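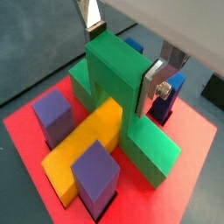

Green blocks on a square red board.

Setting out a block garden plan to scale

A block plan is a quick way to test the layout of a small garden before any ground is marked. One block unit stands for a fixed length, and the board stands for the plot.

1. Measure the plot
Run a tape along each boundary, then along both diagonals. If the diagonals differ, the plot is not square and the difference must be carried on to the plan. Record all lengths in centimetres. The worked plot is 876 cm long and 276 cm wide.

2. Fix the scale
Choose a block unit and divide. At 12 cm to one unit, the worked plot comes to 73 units by 23. If the result is longer than your board, double the scale and round each bed to the nearest whole unit.

3. Place the fixed items
Start with anything that cannot move: drains, inspection covers, the shed base, mature trees. Keep one colour for these throughout.

4. Add paths, then beds
A path for a wheelbarrow needs at least 5 units at the scale given. Beds reached from one side only should not be deeper than your arm can stretch. Stack blocks 2 high for hedges and screens so that shadows can be checked with a torch held low on the south side.

5. Transfer to the ground
Read each corner off as two distances from the same boundary line. Peg the corners, string between them, and check the diagonals again before cutting turf.

Method notes: Wichai Petchrat. Last revised in January.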